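Notebook, June, bay 4, afternoon

Packing blister packs into the clear box. I've been looking forward to this one for weeks! Foil is such a good material to practise on: light, stiff in one direction, floppy in the other, and it slides about if you so much as breathe near it.
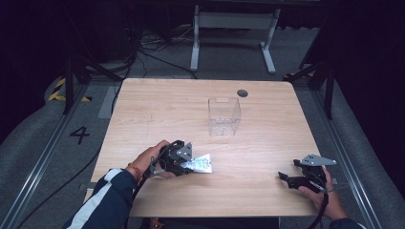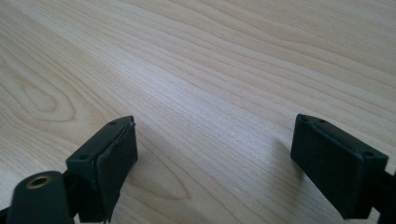 Started with the box near the back of the table and kept it there the whole session. I tried it closer to me in May and my wrists hated it. Further back means a longer reach, but you come in over the near wall at a much kinder angle, and the packs drop in flat far more often.

Count for the afternoon: 58 tries, 48 in the box first time. Of the other ten, 5 caught on the rim and 5 slipped before they got there. The rim ones are nearly all me rushing (I could feel myself speeding up after tea). Very happy with 48 though — my best with foil so far.

Things I want to remember. Hold the pack by its short edge, never the middle, or the bubbles take the squeeze and it springs sideways. Tilt it early, well before the box. If it lands flat on the table and won't lift, slide it to the edge and pick it up from there, don't scrabble at it.

The Drotola table is lovely to work on, by the way. Smooth enough that a pack glides, and big enough that I never felt hemmed in. The old Brusus bench had that lip along the front and everything stuck on it. Please can we keep this one?

Next: same box, two packs at once, then the Räsänen cartons if they've turned up. Also want to try the box turned sideways, 4 rounds at least. Blister packs go back in the Ziltar drawer, left side, foil up.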